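To: Dalgleish Supper Club list
Subject: Re: January supper, cloths and plates
Date: Fri 9 November

Hello all,

Thank you for such a kind welcome back, it did me good to see so many messages after my quiet summer! I'll answer the question about the hall first and then ramble a bit.

> Are we still set on the Lundel hall for the January supper?
> Last year they wanted a deposit of 200 dollars and we only got
> it back in spring. Also, does anyone remember whether the
> paper cloths were worth it? They tore before the soup was out.

Yes, still Lundel, as far as I know. I called on Tuesday and the deposit is the same, but they promise to return it within 60 days this time (I asked them to put that in writing, and they were very nice about it). The full rent comes to 700, heating included, and we can get in at 5 to set up.

As for the paper cloths, please, let's never again! I would much sooner wash cloth ones. The quilted kind hides a crease wonderfully and you don't have to iron it, and it keeps the plates from clattering on those hard tables. 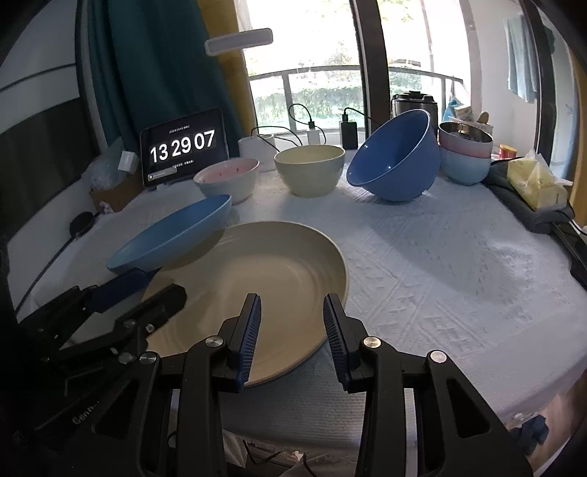 I have four that would fit the long tables and could borrow two more from my sister over in Flusen, if nobody minds that they don't quite match. They all go in the machine on warm, and I'm happy to do the lot afterward as long as somebody helps me carry them to the car.

One more thing before I let you go. The sign-up for dishes is still wide open, and so far we have three potato salads and no dessert. I love potato salad, but still! If you can bake, please write to the list by next weekend.

Warmly,
your soup person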